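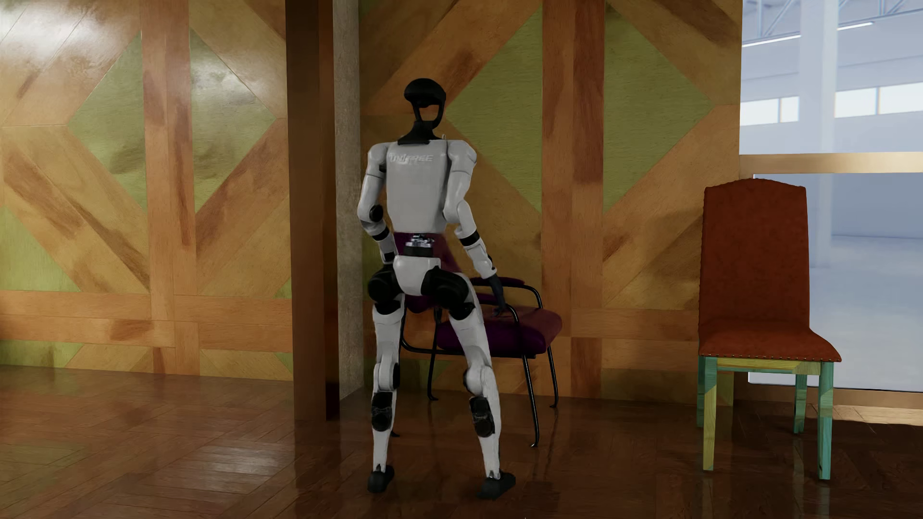

Chair approach in the sim, humanoid in a half-crouch with one hand on the armrest

From: Yanti Wijaya
To: the sim-practice list
Subject: Re: Draft rules for sit-down tasks, comments please

Hi all,

Sorry for the slow answer, I had the draft open in a tab all week and kept getting pulled off it. I've read it properly now (twice, with tea) and I like it a lot! Comments go in below each bit of Nam-gil's message, and there's a longer grumble at the end about names and versions, which you can skip if you've heard it from me before.

On Sunday, Nam-gil Ji wrote:
> Right, as promised in February, a first go at shared rules for
> the sit-down and stand-up tasks. I've kept it short so that
> people might read it. Nothing is fixed.
>
> 1. Every run must say which chair was used, by its name in the
> Olvera asset list, and must not say just "chair".

Yes please. I'd go further and say the entry has to tell you whether the chair has arms. The still at the top of this mail is a good case: the purple one has a thin tubular armrest the robot can get its fingers on, and the orange one over by the opening is a completely different sort of thing to sit on, with a tall back and a rail between the legs. If a log only says "chair" I've no idea which of those two I'm reading about, and the results from one tell me next to nothing about the other.

> 2. Touching the furniture with a hand is allowed, but it must
> be declared before the run and not worked out afterwards.

Agreed, and I know Jae-in wanted it banned outright. I don't see why. I put a hand on the arm of a chair when I sit down and so does everybody in my family. What I do mind is when two sets of scores get put in one table and half of them leaned on something. Could we have a plain yes/no field called hand_support, plus which hand? And please can we say left and right from the robot's side, always. I lost an entire afternoon to that one when we merged the Vodora logs with ours.

> 3. A sit counts as done when the weight is on the seat and the
> robot has been still for two seconds.

Here I'm less happy. "Weight on the seat" is fine when you've got contact forces to look at, but some people will be scoring from stills or clips, and a robot hovering in a deep crouch over a cushion looks an awful lot like one that's sitting. You can't tell from a picture like mine how the attempt ended, and I wouldn't want anybody to try. My suggestion would be:

A sit may only be scored from the contact log. Images and clips can go with a result but can't be the evidence for it.

I'd also ask for the force threshold to be written in the rule itself. At the moment it lives in a config file that Dong-hyun knows about and the rest of us sort of don't.

> 4. Feet must stay flat on the floor from the start of the
> lowering until the end of the sit.

Hmm. Flat, fine. But do they have to stay put? Ours often ends up with an uneven stance, one leg fairly straight and the other bent and turned out, and I don't think that's bad in itself. People sit down like that next to a table leg all the time. If the rule is meant to stop shuffling then let's say "no steps after lowering begins" and leave the shape of the stance alone. If it's meant to stop odd-looking poses, I'd vote against.

> 5. The room must be one of the approved rooms, with the floor
> friction set to the default.

Two things. First, the shiny parquet. Several of you asked whether the polished herringbone floor is "slippery", and the answer is that the gloss is only in the material's looks. The friction value sits somewhere else entirely and doesn't care how much the floor reflects. I think a note under this rule would save us all a lot of mail. Second, I'd like one approved room to be busy, with a patterned wall and posts and daylight coming in from the side, and one to be dead plain. Fumiko has been saying this for ages and she's right, as the camera-based policies can behave quite differently between the two.

> 6. Failed runs must be kept and reported along with the rest.

Yes, yes, yes. I went through the old Rirkico batch, which has 977 runs in it, and 176 of them had no outcome written down at all. They weren't marked as failures or as anything else. Somebody had presumably meant to come back to them (it may well have been me, I'm not pointing fingers). Could the rule say that a blank outcome counts as a failure? People will fill it in sharpish if it costs them something.

> 7. Each result to be based on no fewer than 2,000 runs.

Too many for the small groups, I think. The Trondix lot have one machine and share it. I'd say 90 per chair as the floor, with the seeds published, and then anyone who wants to do 2,000 can go ahead and we'll all be very impressed.

> That's it from me. Shout if I've missed something obvious.
> Nam-gil

You've missed where the robot starts! The draft never says how far off it is or which way it's facing. Starting right in front of the seat with its back already to it is a much easier job than walking up and turning round, and I'd want those as two separate tasks with two separate names.

And now the grumble. Please, please can the robot model be named with its version in every single log. The lettering on the chest tells you who makes it and that's as far as it goes. It doesn't tell you which model file was loaded, what joint limits it had or which hands were fitted, and the hands matter a great deal as soon as rule 2 comes into play. I've got folders from last year where the robot is called "humanoid", "humanoid_new" and "humanoid_new_ok". I made one of those. I'm not proud.

I'm happy to type up the next draft if Nam-gil would like a rest from it. Jae-in, would you have another look at rule 2 with the extra field in and see if you could live with it? And Dong-hyun, that threshold number, whenever you've got a minute.

Cheers,
Yanti

PS The link to the asset list in the draft goes to the old copy, the one without the armrest column.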